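Ticket: Newsletter sign-ups stuck at "pending", confirmation emails never arrive
Opened by: Montserrat Pastor
Product: Callalis Mail, hosted plan
Status: Resolved

Hi team! I run the mailing list for Zakurport, which is a little kitchenware blog with a monthly letter attached (about 4,000 readers, bless them). Since we moved our domain over to Mocanu hosting in October, new people fill in the form, get the thank-you page, and then... nothing. No confirmation email, so they sit in the list as pending forever. I've got 90 of them stuck now and I'm getting grumpy messages through the contact page.

What I've tried so far: cleared the cache, turned the form off and on again, re-saved the sender address, signed up with my own address on three different providers. Two got nothing at all. The third got it in spam, so at least something is going out. Old subscribers seem to be getting the letter fine, which is the part that makes me want to lie on the floor.

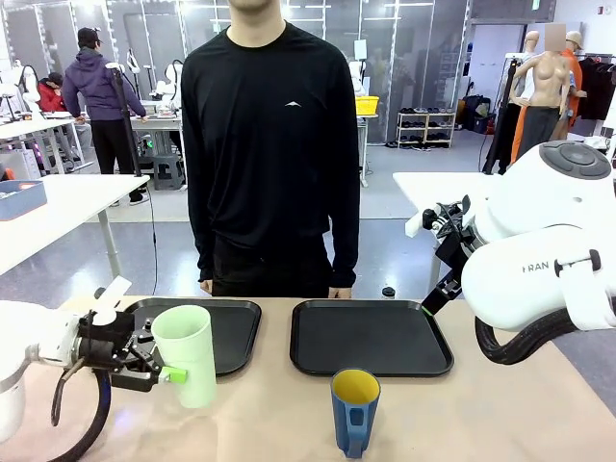
Two black trays and a blue cup with a yellow interior.

Reply from Cosmin Tănase, Callalis support

Hi Montserrat, thanks for all the detail! I had a look at your sending log and I'm pretty sure this is DNS. When your domain moved, the old records didn't all come along. The monthly letter goes out through our shared sender, but confirmations go out as your own domain, and your SPF record doesn't list us anymore. Could you open the DNS page at Mocanu and paste me whatever TXT records you see? Please don't delete anything yet.

Montserrat Pastor

OK, found it, after a good long wander through their menus. There are two TXT records that both start with v=spf1. One is for Mocanu's own mail and the other looks like a leftover from Voseo, the form plugin I dropped ages ago. Nothing with Callalis in it anywhere. Is two bad? It feels bad.
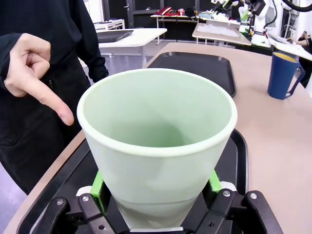 I also noticed the TTL on both is set to 400, if that means anything to you. And should I be resending to the pending people by hand, or will that make things worse? I did it for a handful last night and now I'm worried I've annoyed somebody's mail server.

Cosmin Tănase

Two is bad, yes! You can only have one SPF record per domain, and most mail servers give up when they see a second. Remove the Voseo one, then edit the Mocanu one and add our include right before the ~all at the end. The exact line is in your account under Sending, Domain. The TTL is in seconds, so you won't be waiting long. Hold off on resending until the domain page shows green.

Montserrat Pastor

Green! I had it red for a bit because I'd pasted the include after the ~all, so read the instructions, me. Used the bulk resend on the pending list, and 70 have confirmed already. My test sign-ups landed in the inbox on all three providers. Closing this one, thank you so much!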